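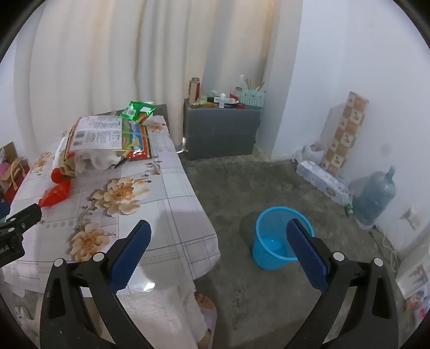

Board Game Library Check - Comments Welcome
Checked by Ramiro Prieto, 10/27/20

Hello again, friends of the Paltari game room! I went through the shelves before we open up for the season, and I've left my notes under each item so whoever does the next round knows where I got to (and what I gave up on).

Shelves and aisles

Shelves fixed to the wall: OK. I gave them all a good tug.
Heavy boxes on the bottom two shelves: NOT OK. Somebody put Hegyi back up top, and with both expansions in the one box that thing weighs as much as a small dog. Moved it down. Please leave it there!
Walkway to the back door clear: OK now. Three folding chairs were leaning by the door and have gone back to the closet.

Boxes and pieces

Lids and corners: Fakeo has a split corner, taped for now. The tape won't last the winter, so if you're handy with book cloth, do come find me.
Small parts bagged: mostly. The glass beads from Edar were loose in the box again - I know it's quicker at the end of a long night, but we do get toddlers in on family afternoons and those beads look an awful lot like candy.
Age labels showing: OK, except for the dexterity games, where the stickers are peeling. New ones ordered.
Miniatures: two spearmen with snapped spears, and the points left behind are sharp. Set aside for filing down. I'd love to say I'll get to it this week, but I said that in August too.

Lights and power

Lamp cords: one frayed near the plug, taken out of use. Don't rescue it from the repair box, please, even if your corner is dim.
Power strips: OK. More than three were daisy-chained last time, so this is lovely to see.

Still to do

Fakeo corner, spearmen, new stickers, replacement lamp.
First aid kit needs small bandages. Paper cuts from sleeving cards, mainly mine.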